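Four women, one man and a tie for mayor of Istine

03/05/2018
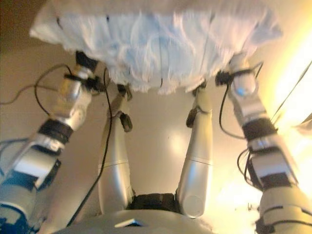 Two robotic arms and a rumpled white cloth with a ruffled edge.

ISTINE — The race for mayor has five candidates, four of whom are women, which is four more than have appeared on the ballot in all the elections the town has held since it was incorporated. It also has a tie for first place, and a runoff that the town charter describes in one sentence with two verbs missing.

Poonam Kashyap, a pharmacist, and Halldóra Overgaard, a former school board member, each finished Tuesday's count with 993 votes. Nabil Smadi, who has held the office for three terms and whose yard signs read simply "Still Smadi," came in third with 841. The other two candidates split what was left and have both endorsed everyone.

The mayor took the result calmly. "I've been told it's time for a change," he said outside Town Hall, where his parking space is marked with his name in paint the public works department says will take two coats to cover. "I would have preferred to be told in October, before I ordered the signs."

Kashyap and Overgaard agree on nearly everything, a problem for their campaigns and a relief to people who have to sit through their debates. Both want the Premov Street bridge fixed. Both want the council to meet in the evening, when people with jobs can come. They part ways on the old Ullier mill, which Kashyap would turn into apartments and Overgaard would turn into apartments with a library on the ground floor. Their one debate on the subject ran 80 minutes and drew the largest crowd in years, though a youth band was playing afterward.

Neither woman set out to make history, and both have grown a little tired of being asked about it. Overgaard said she had been asked who would watch her children if she won. They are 26 and 29. Kashyap said a man at the farmers market told her she had "a very good pharmacy voice," and that she is still deciding how to take it.

"He did sign my petition," she added.

Getting on the ballot was its own adventure. Candidates in Istine need 152 signatures from registered voters, collected on paper, in ink, on a form last revised when the town had a trolley. Kashyap's first batch was rejected for being in blue. Overgaard turned in hers a day early and was informed that the clerk's office doesn't accept things early.

Nhàn Ninh, the town clerk, defended the rules, or at least their existence. "I don't write them," she said. "I just keep them in the drawer." The charter says that in a tie the matter "shall to the voters again within a reasonable," and the town attorney, Jörg Fröhlich, has advised that this probably means a runoff. He has also advised that it might mean a coin toss — the charter mentions a coin two pages later, in a section on dog licenses.

The council voted 5-2 for the runoff. One of the two opposed, Councilman Ong, said a coin would be cheaper. He was asked whether he had a favorite and said heads.

Turnout is the open question. Supporters of the three eliminated candidates make up a sizable bloc, and 1171 registered voters stayed home the first time. Both campaigns plan to knock on those doors, preferably on different evenings. Smadi has declined to endorse either woman and says he will use the coming weeks to clean out his desk, which he described as a bipartisan project.

Ninh's office will mail sample ballots to every household next week. Black ink only.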